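Household Tasks Working Group
Minutes of the February meeting
Start: 9:30 a.m.
Chair: Sketeck
Represented: Sketeck, Totell, Mfaume, Kinetti
Minutes: Sketeck

1. Previous minutes

Accepted with one correction. Under the item on dish handling, "placed" should read "released". The difference matters for scoring, as a dish let go above the rack had been entered as a completed placement.

2. Table clearing, simulation results

Totell reported on the table clearing task in simulation. The policy was trained on 3000 demonstrations and evaluated over 1000 episodes with randomized object positions. Success on the first stage, defined as contact with the target object and a closed grip, was 97 percent. Totell did not present a figure for the full task (object lifted, carried and set down at the goal location) and was asked for one.

Mfaume questioned the meaning of the 97 percent. A grip that closes on the rim of a pan and a grip that will hold the pan level during a carry are scored the same at present. Totell agreed that the first-stage number should not be quoted outside the group without the full-task number beside it.

Kinetti asked how clutter is chosen. Totell replied that objects are drawn from a fixed library and that no attempt is made to match what a household would leave on a table. Ornaments, candles and kitchenware can appear together. Kinetti considered this acceptable for testing grasp selection but weak as evidence about chores.

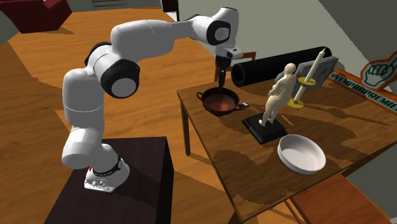 Discussion moved to cookware. Shallow pans with small loop handles remain a difficult class for a two-finger gripper approaching from above. Three approaches were compared: one finger inside the wall and one outside, a pinch on a single handle, and a push to the table edge followed by a side grasp. The first is the most repeatable in simulation. It depends on a friction value that Mfaume believes is too generous for a greasy pan. The handle pinch tilts the load. The push was rejected for now on the grounds that it disturbs other objects and needs a clear edge.

Agreed: the rim grasp stays as the default. Totell will repeat the evaluation at a lower friction setting and with contents in the pan.

3. Shop-floor trial

Kinetti gave a verbal update on the bin sorting cell. The arm handles rigid parts at an acceptable rate when the bin is full. The rate falls as the bin empties, and the last parts against the wall are usually left for an operator. Cycle time is still longer than for a person doing the same job by hand. Kinetti's view is that the cell is useful on unattended shifts and hard to justify otherwise.

Sketeck asked whether the cell could be reassigned to packing. Kinetti said no – the cartons arrive partly folded and the arm has no reliable way of opening them.

4. Readiness statement

The draft statement describes table clearing as "ready for home pilots". Mfaume objected to the wording. Simulated results do not cover liquids, children or pets, or a table that moves when bumped. Totell preferred to keep some positive language given the improvement since the last round.

After discussion the following text was adopted: "Single rigid objects can be grasped from a cluttered table in simulation with high reliability. Complete clearing of a table has not been demonstrated to the same standard. Unsupervised use in homes is not recommended at this stage."

Laundry folding and bed making were removed from the statement altogether, there being no new data on either.

5. Test hardware

The group has 2 arms available for physical tests. One is at Mfaume and awaits a replacement wrist cable. The other is in use at Kinetti until the sorting trial ends. Physical pan tests will therefore start at Mfaume once the cable is fitted. Sketeck to confirm the delivery date.

6. Actions

Totell – full-task success figure, with failures split by cause (missed grasp, drop, collision, timeout).
Totell – repeat of the pan evaluation at lower friction.
Mfaume – proposal for a level-carry criterion, including permitted tilt.
Kinetti – written report on bin sorting, with operator interventions logged.
Sketeck – circulate the adopted readiness text; chase the wrist cable.

7. Other business

Kinetti asked that scoring definitions be kept in one shared document with a version number. Agreed. Sketeck will host it.

Meeting closed at 11:40 a.m. Next meeting in March, hosted by Mfaume.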